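Le village qui gardait le ciel

Mon oncle racontait toujours cette histoire en commençant par la fin, ce qui rendait les repas de famille un peu compliqués, alors je vais essayer de la prendre dans l'ordre, en demandant pardon d'avance pour les détours. Il y a, sur le plateau de Karaca, une station radar abandonnée. Enfin, abandonnée par l'armée, parce que les moutons, eux, y vont très volontiers, et les adolescents aussi, le dimanche, quand il n'y a rien d'autre à faire (il n'y a jamais rien d'autre à faire à Karaca le dimanche).

Tout le monde dans la vallée sait qu'elle est là. On la voit depuis la route, depuis le cimetière, depuis la cour de l'école, une grosse boule blanche posée sur un cube de béton, à 2097 mètres d'altitude. Les gens du coin l'appellent l'Œuf. Ma grand-mère s'en servait pour prévoir le temps : si l'Œuf avait disparu à sept heures du matin, on rentrait le linge. Je crois que de toute son existence l'installation n'a rendu de service plus concret à personne.

J'y suis montée en août avec Nurhan Kaplan, qui a tenu pendant des années l'épicerie d'en bas et qui livrait la base quand il y avait encore une base. Il faut imaginer ce que cela représentait pour un village pareil. Un matin, des camions sont arrivés, puis d'autres camions, et au bout de quelques mois il y avait là-haut 122 hommes qui avaient faim, qui s'ennuyaient et qui voulaient du chocolat. Nurhan n'avait jamais vendu autant de chocolat de sa vie. Elle montait deux fois par semaine avec la camionnette de son père, par une piste où l'on ne pouvait pas se croiser, et elle klaxonnait à chaque virage – elle le fait encore aujourd'hui, dans sa petite voiture rouge, alors que plus personne ne descend.

« Ils me disaient que c'était secret, m'a-t-elle expliqué en cherchant la troisième. Je leur répondais que moi, je le voyais de ma cuisine, leur secret. »

Ce que surveillait la station, au juste, elle ne l'a jamais su, et les soldats non plus, ou alors pas tous. Le radar faisait partie d'une chaîne dont le maillon suivant s'appelait Ukham, nom que les anciens prononcent encore avec un respect un peu inquiet, comme celui d'un cousin riche. Quand quelque chose passait dans le ciel, Karaca appelait Ukham, Ukham vérifiait et rappelait Karaca. La plupart du temps, c'étaient des oies. Il y eut une nuit célèbre où les oies furent si nombreuses que l'on réveilla un colonel, et le colonel, paraît-il, demanda qu'on ne le réveille plus pour des oies, ce qui posa ensuite toutes sortes de questions de procédure.

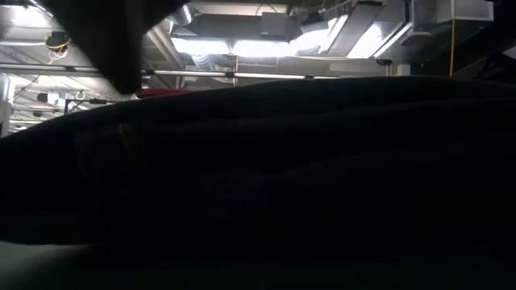

Eylül Demirtaş, elle, se souvient surtout du bruit. Elle avait neuf ans quand on a mis en service le nouveau groupe électrogène, un Gitard énorme dont on entendait le ronflement jusque dans les vergers. Son père travaillait à l'entretien, l'un des rares civils admis derrière la clôture, et il en rapportait des choses merveilleuses : des vis, des bobines vides, une fois une chaise pivotante entière. La chaise existe toujours. J'ai bu mon thé dessus, en tournant un peu, et Eylül m'a laissée faire avec beaucoup d'indulgence.

Elle a aussi gardé le registre des repas, que son père avait sauvé du feu le jour du départ. C'est un document que je trouve plus émouvant que bien des archives militaires. On y lit que l'on a servi 2924 soupes de lentilles en une seule année, et que le cuisinier, à la dernière page, a simplement écrit « merci » au crayon, sans préciser à qui. On y trouve aussi, glissée entre deux feuilles, une lettre en anglais postée à Plistbridge et adressée à un prénom que personne au village ne reconnaît. Eylül ne l'a pas fait traduire. Elle dit que cela ne la regarde pas, et j'avoue que j'ai dû me faire violence pour ne pas me pencher.

Le départ a pris 20 jours. Les camions sont repartis comme ils étaient venus, la barrière est restée levée, et Nurhan s'est retrouvée avec quatre caisses de chocolat sur les bras. Elle l'a distribué à l'école. Quant à l'Œuf, on parle de temps en temps de le démonter, puis l'hiver arrive, la piste ferme, et on en reparle au printemps suivant.

Nous sommes redescendues à la tombée du jour, en klaxonnant à tous les virages. Dans le dernier, il y avait une chèvre.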